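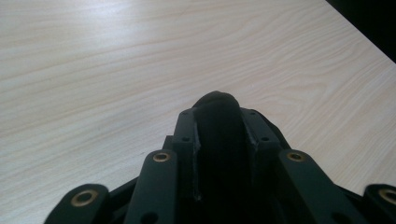
How do you fold a floppy cloth bag so it stays flat?

Posted by Elvia Serrano

Hello everyone! I have a black cloth bag, more or less square, with one of those thin straps, and I cannot for the life of me get it to lie flat in a drawer. I smooth it out on the table, fold it in half, and by evening it has puffed up again and the strap has wandered off to tangle with something else. I have 11 of these in various sizes (I know, I know) and the drawer will hardly close. Is there a trick to it, or do I just need a bigger drawer?

Tamsin Sheehan

Oh, I feel for you, Elvia! My hall drawer was just the same until last March. Clear yourself a good big table first, because doing this on your lap is hopeless. Empty the bag, then press down on the cloth near the top and push the air toward the opening. When there are soft folds all over it like these, go slowly and work from the middle out to the sides. I leave the strap for last, trailing off to one side.
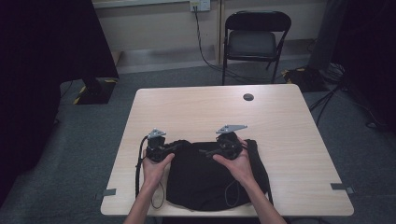 Folding it up

Once it's smooth, bring both sides in so they meet in the middle, lay the strap down the center, and fold from the bottom up in 3 turns. Stand it on its end in the drawer, like a book on a shelf. It takes a bit of practice, but you'll get there!

Eliseo Espinoza

I just roll mine and put a rubber band on it. Works fine for me. Keep the band loose or it leaves a crease.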